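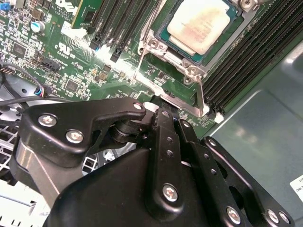
7. Sustitución de procesadores en zócalo LGA con pinza robótica

7.1 Ámbito

Esta sección fija las reglas de trabajo para extraer e insertar procesadores en placas base montadas en chasis con la célula Gilani y el software de control Lorkotov. Se aplica al modo automático y al modo guiado. Quedan fuera los procesadores soldados.

7.2 Condiciones previas

1. Desconecte la alimentación del equipo y retire el cable de red.
2. Conecte el chasis al punto de tierra de la célula. Compruebe la continuidad antes de cada turno.
3. Retire el disipador y limpie la pasta térmica. No inicie el ciclo con restos de pasta en los bordes del difusor.
4. Fije el chasis a la mesa con las cuatro mordazas.
5. Verifique que ningún cable interno invade el volumen de aproximación definido en Lorkotov > Zonas > Zócalo.

ATENCIÓN: los bancos de memoria contiguos al zócalo limitan el giro de la muñeca. Cargue el perfil de holgura del modelo de placa antes de autorizar cualquier movimiento por debajo de la cota de seguridad.

7.3 Extracción

1. Lleve la pinza a la posición de espera, 17 mm por encima del difusor.
2. Libere la palanca de retención y abra el marco de carga. En modo guiado, la apertura es manual y se confirma en el panel.
3. Cierre los dedos sobre los cantos del procesador con el perfil de fuerza 2. No apriete sobre la cara superior del difusor.
4. Eleve en vertical hasta la cota de seguridad. No se permite desplazamiento lateral mientras el sustrato esté dentro del zócalo.
5. Deposite el procesador en la bandeja antiestática con los contactos hacia abajo, sobre el alojamiento rebajado.
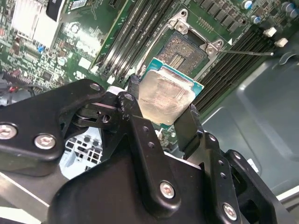
PELIGRO DE DAÑO: con el zócalo abierto, los contactos quedan expuestos. Una caída desde pocos milímetros basta para doblarlos. Mientras haya una pieza sujeta sobre el zócalo no cambie de herramienta, no reinicie el controlador y no modifique la fuerza de cierre.

7.4 Inserción

1. Inspeccione el campo de contactos con la cámara de muñeca. Rechace la placa si el informe indica algún contacto desviado.
2. Haga coincidir las muescas del sustrato con las guías del zócalo.
3. Corrija la inclinación antes del descenso final. El sustrato debe quedar paralelo al plano del zócalo.
4. Descienda a velocidad reducida y abra los dedos únicamente cuando el sensor confirme el apoyo.
5. Cierre el marco y bloquee la palanca.

Nota: si el sensor no confirma el apoyo, eleve el procesador y repita desde el paso 2. Tras dos intentos fallidos, el ciclo pasa a intervención manual.

7.5 Mantenimiento de la pinza

Revise el par de los tornillos de los dedos cada 14 días. Sustituya las almohadillas Flareo al alcanzar 1.000 ciclos, aunque no presenten desgaste visible. Anote ambas operaciones en la hoja de registro de la célula.

Indcombe. Revisión del documento: 10/12/2025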